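Ticket 779 – Well pump short cycling, pressure drops during shower
Category: Water supply / Private well
Status: Open, monitoring
Site: Bastgate, outbuilding and main house
Equipment: Vikham submersible pump, Hsueh pressure switch, bladder tank (make unknown, label gone)

Original report

Pump starts and stops every few seconds whenever a tap is open upstairs. Shower pressure swings from strong to almost nothing and back. Gauge at the tank tee moves between 40 and 60 psi in the same rhythm. No air spitting at the taps. No discoloration. Problem first noticed in March and has become worse.

Breaker has not tripped. Pump control box hums normally.

Log

Entry 1, Wednesday, 8:15 a.m.
Watched the gauge with one cold tap open. Cut-in at 40, cut-out at 60, so the switch is doing what it is set to do. Time from cut-out to the next cut-in was 3 seconds. A healthy tank of this size should give well over a minute at that flow. Switch left alone for now.

Entry 2, 8:50 a.m.
Power off at the breaker. Drained the tank through the boiler drain until the gauge read zero. Checked air charge at the valve on top of the tank with a tire gauge. Reading was 11 psi. Correct value for a 40/60 switch is 38 psi, two below cut-in. No water came out of the air valve, so the bladder is probably intact. Not proven yet.

Entry 3, 9:40 a.m.
Recharged to 38 psi with a small compressor. Drain left open during the fill. Soapy water on the valve core showed slow bubbling. Replaced the core and repeated the test, no bubbles. Closed the drain, restored power.

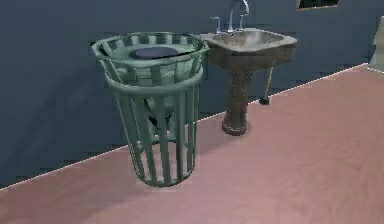
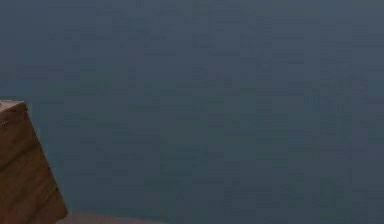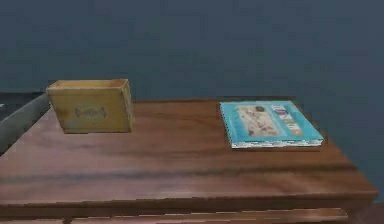
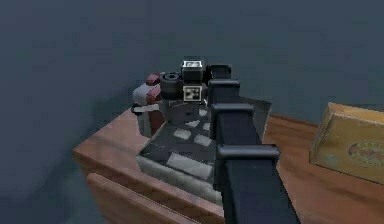 Entry 4, 10:30 a.m.
Same tap, same flow. Run-down time is now 94 seconds. Pump takes just under two minutes to refill. Shower upstairs is steady. Left the upstairs tap running for 32 minutes and saw no short cycle.

Entry 5, 11:05 a.m.
Pulled the cover from the Hsueh switch. Contacts are pitted, which fits with months of rapid starts. Range nut has not been moved, paint mark still lines up. The quarter-inch nipple under the switch was half blocked with rust. Power off again, nipple replaced with brass, thread sealed with tape. Contacts not filed. Filing takes the plating off and they burn faster afterward. New switch ordered from Stestuseo, part cost to be added when the invoice arrives.

Entry 6, next day, 7:20 a.m.
All fixtures off overnight. Gauge at 58 in the evening, 57 in the morning. Check valve is holding and there is no meaningful leak on the house side. Run-down time still 94 seconds.

Findings so far

Low air charge caused the short cycling. The leaking valve core accounts for the loss of charge, though the bladder may also be passing a little air into the water. The only way to separate the two is to recheck the charge after some weeks of normal use. If it has fallen with a dry valve core, the tank gets replaced – there is no repair for the bladder on this type.

Open items

Fit new pressure switch, 40/60, same thread.
Recheck air charge with tank drained. Target 38 psi.
Measure pump running current on both legs and write it inside the control box lid. No earlier reading exists to compare with.
Replace the gauge at the tee. It reads 2 psi high against the tire gauge.

Ticket stays open until the second air charge reading is entered.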